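Kobori Separation Ring: Progress Report to the Dandberg Fund

Reporting period: August to the end of February
Prepared by: Anil Menon, programme lead, Nesari
Submitted: March 4, 2025

Where we are

The short version is that the ring separates. It has done so on the bench 30 times, and on 28 of those occasions it did so when we asked it to. The other two are dealt with further down, under a heading I have tried to make sound calm.

For anyone at the Fund who has joined since the award, Kobori is a low-shock separation ring for small satellites. It holds the spacecraft to the top of the launcher all the way up and then lets go of it. Customers feel strongly about both halves of that. Our rings use no explosive charges. A motor-driven latch releases a segmented clamp band, and springs push the two halves apart at a gentle walking pace.

The grant covers the design, two engineering models and one qualification model. Both engineering models are built. The qualification model exists as a very good set of drawings and a crate of parts, several of which are the right ones.

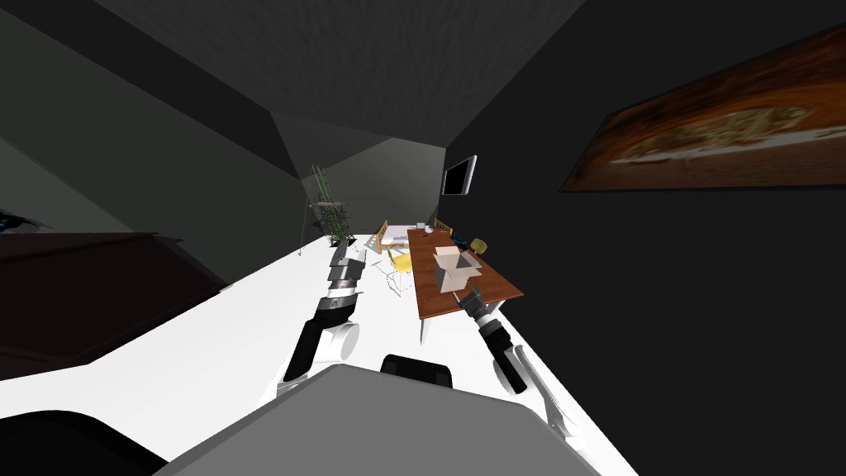 Work completed

The clamp band was redesigned in the autumn after the first version proved strong, light and impossible to assemble without three hands. The new band has a split at each latch and can be fitted by one technician of ordinary build. It costs us 389 grams over the original mass budget. We have clawed back most of that from the spring housings, which were thicker than they needed to be for reasons lost to history and to the previous version of our drawing software.

Vibration testing of the first engineering model finished in December. The ring survived all three axes. The fixture holding it did not survive the third, and we lost nine working days while Tusalel machined another. They were good about it. Their invoice was less so, and you will find it in the annex.

Thermal cycling went better than planned, in the sense that it happened in the week we said it would. The latch motor drew more current than predicted at the cold end, though still inside its limit. We have changed the grease. The supplier's data sheet for the old grease turns out to have been written by an optimist.

Release testing

Now the two exceptions. On the eleventh release one latch opened late, and the upper half left with a tilt you could see from the tea room. On the nineteenth, nothing happened at all, for what the log records as four seconds and those present remember as considerably longer.

The late latch was traced to a burr on a single pin. All the pins have since been inspected under magnification and two more were rejected. We have added the inspection to the build procedure, where it should have been in the first place.

The four-second silence took longer to run down. We suspected the motor, then the controller, then each other. The fault was a connector in the test harness that had been mated and unmated far beyond its rated life. It was ground equipment and would never fly, but we have treated it as a real finding and now keep a log of connector cycles. Filling it in is as thrilling as it sounds.
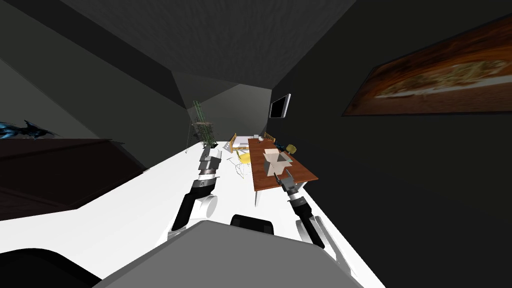

The eleven releases since the nineteenth have been clean, with tip-off rates comfortably inside the requirement. I would like a longer run before I say anything more cheerful than that. The second engineering model goes on the release rig next, fitted with pins from the new batch, and we intend to repeat the full series with deliberately uneven spring loads.

Schedule

We are 5 weeks behind the plan agreed at the award. The broken fixture accounts for nearly two of those, the band redesign for the rest. I had hoped to win some of it back over the winter, and the winter had other ideas, mostly involving the heating in the clean room.

The critical design review will now be held in May. Qualification testing follows it, and the end date of the grant is unchanged, though the slack that used to sit in front of it has been spent. If the vibration house moves our slot again we shall have to come back to you, and would do so early.

Money

Spending is slightly under profile, largely thanks to a junior engineer's post that stood empty until January. Materials are over. Aluminium forgings went up between the quotation and the order, and the replacement fixture was nowhere in the budget, on the reasonable assumption that the first one would remain in one piece.

We ask the Fund to approve moving the unspent salary money into materials. The total does not change.

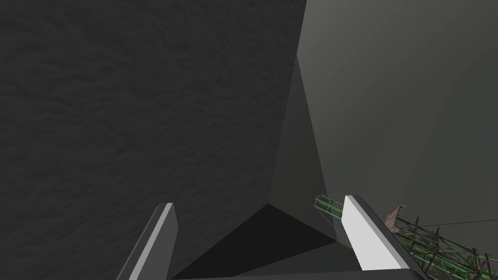

The request form is attached, signed in both of the places that want a signature and, after last year's experience, dated in all of them.

Risks we are watching

Latch motors remain the chief worry. There is one supplier, the lead time is long, and their last delivery came with an apologetic note. We hold enough for the qualification model plus one spare. A second source has been approached and has promised samples.

Spring relaxation in storage is the other. A ring may sit clamped for a year before launch, and our oldest set of springs has so far been compressed for four months. It is sitting on a shelf being measured every fortnight, and has lost nothing we can detect.

Next report

Due at the end of August. It will cover the design review, the release series on the second model and the first vibration results from the qualification ring. Before then, the Fund's technical officer is welcome to come and watch a release. Please let us have a few days' notice so that we can book the rig.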